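Chapter 4
Boxes, Flaps and Tape

I have packed a lot of cartons in my life, and for the first ten years I gave the box itself no thought at all. It was the stuff inside that mattered, right? Then one June I helped pack up the reading room at Grurik, a job that came to 2,580 books and one very long staircase, and I learned more about cardboard in that week than I ever wanted to know. So before we get to wrapping and filling (Chapter 5, I promise!), I want you to spend a little time with an ordinary used box.

Start with the corners. When a flap rips, look at the spot where it folds down to meet the side, and run your thumb along it. If you feel loose paper, you've found a weak place.
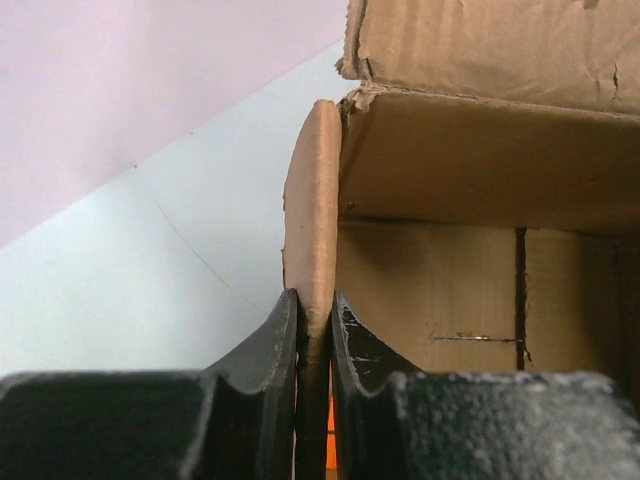 Figure 4.1 A torn flap edge with the paper layers showing.

Corrugated board is a sandwich – flat paper on the outside, wavy paper in the middle. The flat paper is called the liner and the wavy part is the medium, or fluting. A crease in the liner will flatten the waves under it, and a flattened wave doesn't hold up much of anything. I still use creased boxes for pillows and sweaters. I don't use them for books.

Next, stand the flaps up and look at their top edges. I used to skip this part, and at Cerklow I taped 2 cartons shut along edges so chewed up that the tape had only fuzz to hold on to. Both came open in the van. 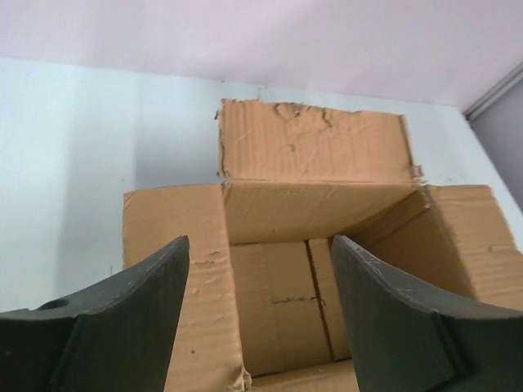
CHECKING A USED BOX

Open all the flaps before you decide anything. A flap can be ragged along the top and still fold nicely at the bottom, and it's the fold line I care about most. Bend it once, gently. Does it swing back without the paper splitting? Then I'd keep the box for light things and put a long strip of tape across the worn edge. If the outer paper has peeled, press the tape well past the bare patch onto sound liner, or it will lift off again and take more paper with it.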